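Home | Features | Buildings | Materials | Subscribe

Why timber doors stick in July
By Eyvindur Ravn
May 2022

A panelled door is built on the assumption that it will change size. The joiners who settled the pattern several centuries ago had no means of measuring moisture in wood, but they knew that a wide board fixed on all sides would split, and they designed around the fact. Much of what goes wrong with timber doors today can be traced to work done later by people who did not know it.

Wood takes up water from damp air and gives it back to dry air. Along the grain the resulting movement is small enough to ignore. Across the grain it is not. A softwood board cut so that the growth rings lie flat to the face will move further than one cut with the rings upright, and the two can sit side by side in the same door.

The frame-and-panel method deals with this by dividing the door into parts. Stiles run the full height, rails join them across the width, and the panels sit in grooves with a small gap left at each edge. The panel is never glued. It can swell into the groove or shrink back from it while the frame holds its shape. Only the stiles add to the movement in the overall width, and these are narrow.

Paint is the usual cause of failure. When a door is painted in place, the coating bridges the joint between panel and frame. After several coats the panel is held as firmly as if it had been glued. In the first dry winter it either tears the paint along one edge, leaving a line of bare wood, or cracks down the middle. The second outcome is more expensive.

Bjarke Mikkelsen has repaired doors at the Dovhaniuk workshop for 18 years. Last year he surveyed the internal doors of Plistirau, a former teacher training college now let as offices, where tenants had complained of sticking every summer. There were 46 doors in the survey. Most had been planed along the closing edge at least once, usually in July, when they were at their widest.

"You plane it in summer and it rattles in winter," he says. "Then somebody puts a draught strip on, and it sticks again."

His method is slower. He measures the gap at the top, middle and bottom of the closing edge, takes a moisture reading in each stile, and comes back in the opposite season to repeat both. If the gap is uneven he looks at the hinges before touching the wood. A loose top hinge lets the door drop towards the latch side, and the rubbing mark it leaves at the upper corner is easily mistaken for swelling.

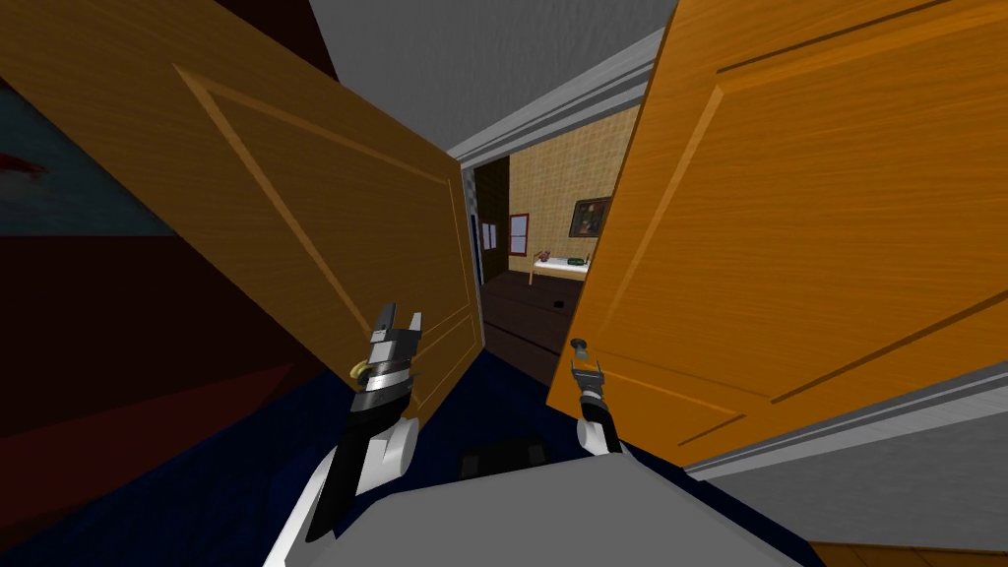
Unsealed edges are the next thing he checks. The top and bottom of a door expose the end grain of the stiles, which takes up water far faster than the face. These edges are often left bare after hanging, particularly the bottom, which cannot be reached without lifting the door off. At Plistirau the bottom edges were bare on nearly every door he removed. He seals them with two thin coats of the same product used on the faces, allowing the first to dry fully.

Pairs of doors need more care, as the movement of both leaves meets in the middle. A clearance that suits a single door will be too tight. Mikkelsen allows for each leaf separately and adds the figures together, then cuts a slight bevel on the meeting edges so that they clear one another as they close.

Heating matters as well. The Plistirau boilers were replaced before the survey, and rooms that had been cool all winter became warm and dry. Several panels shrank far enough to show a strip of unpainted timber along the moulding. He touched these in by hand and left the panels loose.

Last updated: 2 months after publication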